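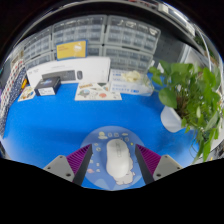 Rato branco sobre o tapete redondo

Assunto: Re: [purska-hw] Ruído no barramento de 1,8 V depois da troca do regulador

Olá a todos,

Respondo por baixo do texto citado, como é hábito nesta lista.

> Montámos as placas da revisão nova com o regulador comutado
> Suvo no lugar do linear. O consumo desceu, mas o ADC passou a
> mostrar uma risca nos 700 kHz que antes não existia.
> Já aumentámos a capacidade à saída e a risca não se mexeu.
> Alguém viu isto na Clestow? O prazo para fechar o layout é
> o fim de setembro.

Vi o mesmo na Clestow, com a mesma risca. A frequência coincide com a de comutação do regulador, pelo que a origem está identificada. Falta saber por onde entra no ADC, e aí discordo da hipótese da capacidade insuficiente.

Na minha placa medi o ripple em dois pontos: no condensador de saída do regulador e no pino de alimentação analógica. No primeiro obtive 5 mV pico a pico, valor normal para esta topologia. No segundo obtive 44 mV. Um barramento mal filtrado não dá um valor maior no ponto mais distante, a menos que haja ressonância ou acoplamento pelo retorno de massa. Repeti a medição com a mola curta na ponta de prova, em vez do fio de massa com crocodilo, e o resultado manteve-se.
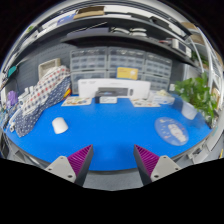 Autor: mantenedor do layout de referência, grupo Purska
Lista purska-hw

> O ferrite entre o domínio digital e o analógico é o mesmo da
> revisão anterior.

Suspeito que o problema esteja aí. Com o regulador linear, o ferrite só via ruído de banda larga e de baixa amplitude. Agora forma um filtro LC com os cerâmicos do lado analógico — e, com componentes de perdas tão baixas, o pico de ressonância quase não tem amortecimento. Se esse pico cair perto da frequência de comutação, o filtro amplifica. Acrescentar cerâmicos desloca o pico, mas não o amortece.

Sugiro esta ordem de ensaio:

1. Substituir o ferrite por uma resistência de 2 ohms e voltar a medir no pino analógico. A queda de tensão é tolerável com a corrente do ADC.
2. Se a risca descer, repor o ferrite e juntar um ramo RC em paralelo com os cerâmicos.
3. Se não descer, verificar o retorno do condensador de entrada do regulador. Na Clestow, essa corrente passava por baixo do ADC por causa de um corte no plano de massa, na camada interna.

No meu caso, o passo 1 reduziu a risca em até 20 dB. O resto desapareceu quando fechei o corte no plano.

> Vale a pena forçar o modo PWM fixo?

Para medir, sim. Em modo automático o regulador salta ciclos com carga leve e a risca espalha-se, o que dificulta a comparação entre ensaios. Para produção depende do orçamento de consumo em repouso, que não conheço.

Quanto ao simulador, o modelo do ferrite que vem na biblioteca Yuan é uma indutância ideal com resistência em série. Não inclui a saturação com corrente contínua — e é precisamente com polarização que a impedância cai. Usem a curva medida, se a tiverem.

Envio a netlist alterada no sábado, no repositório habitual. Quem tiver uma placa da revisão anterior, por favor meça também no pino analógico e indique a carga usada.

Cumprimentos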